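Robótica aplicada - Práctica 4: agarre de recipientes en mesa
Responsables: Selim Aksoy y Kristýna Gajdoš

4.1 Material
Brazo con pinza paralela de dos dedos y cámara en la muñeca. Cada grupo parte del conjunto Dolto, con 2133 demostraciones, de las que 682 corresponden a tazas. No se mezclan con las grabaciones de mayo: la calibración es distinta.

4.2 Aproximación
La pinza entra abierta y centra el objeto entre ambos dedos antes de cerrar. En tazas con asa, el plano de cierre se elige a partir de la orientación del asa. Si un dedo toca antes que el otro, el cierre continúa a velocidad reducida hasta el segundo contacto - no se corrige la muñeca durante ese tramo.

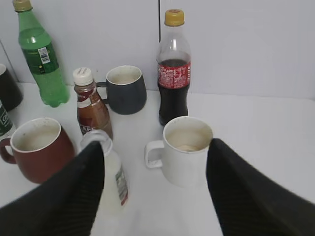 El umbral de corriente se fija por separado para cerámica y para plástico. Con botellas, el agarre se hace por debajo del hombro; con tazas, por la pared exterior. Los vecinos a menos de 62 mm del eje de la pinza se marcan como obstáculo en el planificador.

4.3 Entrega
Registro de corriente y posición de los dedos, vídeo de muñeca y una tabla de fallos por tipo: deslizamiento, colisión, objeto volcado. Formato de nombres según la hoja de Oğuzhan Sezer. Las dudas sobre el planificador, a İlker Tuncer, antes de las 14:00.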